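Third evening on the finger pads, and the padded set is still on the hand-held gripper. I wanted to see how it copes with clear plastic, which the wrist camera has trouble with anyway. My log stands at 1,806 grasps across both sets of fingers, most of them on easy opaque parts. 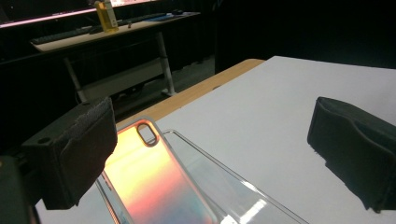
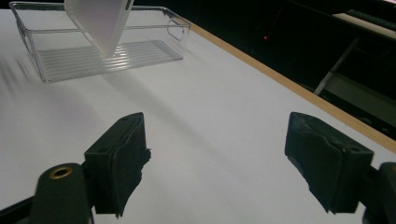
Black padding on both fingers, white table under everything.

Bare fingers slip on thin rims unless I close them hard, and then the plastic bows. The soft facing needs less force but it wears. I get 10 evenings out of a pair before I reglue, and the inner edges always go first. Hakim Hutapea suggested silicone sheet from Rovholm, which I have ordered in two thicknesses.

The camera is a separate problem. Reflections shift with every change of angle, so fixed exposure is the next thing to try. Cecilia Lamptey runs the Darkia controller with exposure locked and has offered to send me her settings on Thursday. I'll repeat 21 grasps per item with the old pads first, then swap.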